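The Sorting Table: A Small Gallery

Home > Galleries > Tidying > The Sorting Table

Words by Aurora Vilela

Every shared office has a drawer. Ours at Pumbridge had three, and by January all of them had given up closing. Inside were pens, loose staples, a charger for a phone none of us owned, and on one memorable morning a peach. The peach had been there long enough to bond with an envelope.

Lurdes Gouveia, who found the peach with her bare hand, proposed a system. Lourenço Aguiar proposed a different system, with a spreadsheet. Benvinda Guerreiro pointed out that we already had baskets and a pen, and that was the end of the spreadsheet, although Lourenço still has it and will show it to you if you stand still.

What we ended up with is a white table, two wicker baskets and a rule: if you find something lying around and it belongs in a basket, it goes in the basket. We allow a short grace period on the tabletop for people who need to think about it.

The gallery went up on June 16, 2023, after Vasco Carvalho complained that the noticeboard downstairs had 46 photos of the summer picnic and none of anything useful. Click to enlarge, if wicker is your thing.

1. Undecided 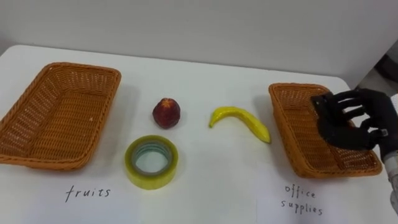 Fruit to the left, office supplies to the right, tape in no man's land.

The labels were the subject of a long discussion. Vasco wanted printed ones. Lurdes wanted little brass holders, which she had seen in a catalog and could describe in detail. Then Benvinda uncapped a black pen and wrote straight on the tabletop, in lowercase, and the discussion became a discussion about table cleaner. We have grown fond of the handwriting. It has the tone of a person who was going to say this only once.

You will notice that the categories are broad. "Fruits" covers a banana without much argument, and a roll of packing tape is an office supply on any reading. It gets harder from there. Lourenço keeps a jar of dried apricots at his desk and claims they are stationery on the grounds that they have not moved since winter. A ruling is pending.

The baskets match, and I would recommend that to anyone trying this at home. We used to have one wicker basket and one plastic tub, and everybody put everything in the wicker one, because it was nicer. Shallow sides help too. A deep basket is a drawer with better manners, and we know how the drawers went.

2. Against the Wall

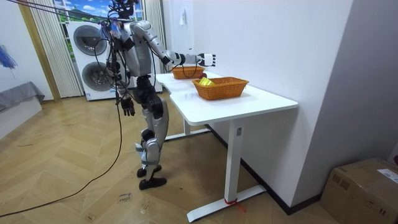 3. Questions We Keep Getting

Who empties the fruit basket? Whoever is hungry. On Friday afternoons, whoever is brave.

Why a white table? It was the one we had. It does show crumbs, and Lurdes considers this an advantage. The rounded corners have been kinder to my hip than the old oak monster ever was.

Does the writing wipe off? Benvinda says yes. We have not been allowed to test it.

Could you add a third basket? Lourenço asks this every month. He would like one marked "miscellaneous." The rest of us remember the drawers and have voted no each time, with Lourenço abstaining in protest at his own motion.

What became of the phone charger? It is in the office supplies basket whenever I put it there, and back on my desk the next morning. If it fits your phone, please come and get it.

More galleries: The Coat Hooks | Mugs, Claimed and Unclaimed | The Summer Picnic (46 photos)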